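Home Journals Browse Issues About Search

3.2 Trays and tableware

Our survey covered 601 households that eat at least one meal a day from a tray. Most owned a single tray and kept it near the plates. The trays called wooden were grouped by grain, by rim and by the shape of the corners.

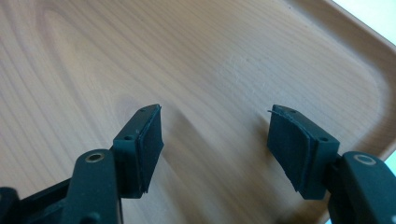

3.3 Glazed pieces

Plates and bowls were sorted by glaze color first – shape came second. A pale center with a darker edge was the most common plate pattern in the Melnyk district. Green bowls were listed under their inside color, even when the rim was cream or white.

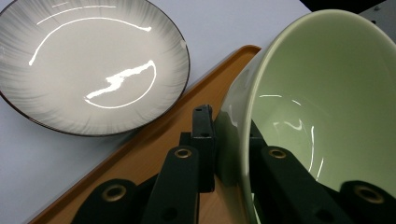 Figure 5. Round plate with gray streaks and a dark brown rim, wooden tray, and green bowl with an off-white rim.

Of the households surveyed, 74 said they set the table the same way at every meal. The rest moved things to suit the food.

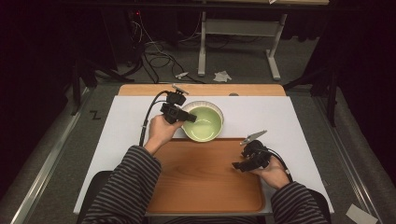

Where people put the bowl depended mostly on what else had to fit. Households in Tultimden tended to give the middle of the tray to the plate. A bowl at the top edge of the tray, with the wood below it clear, was coded as "far bowl" – a separate class from "side bowl" in the tables that follow.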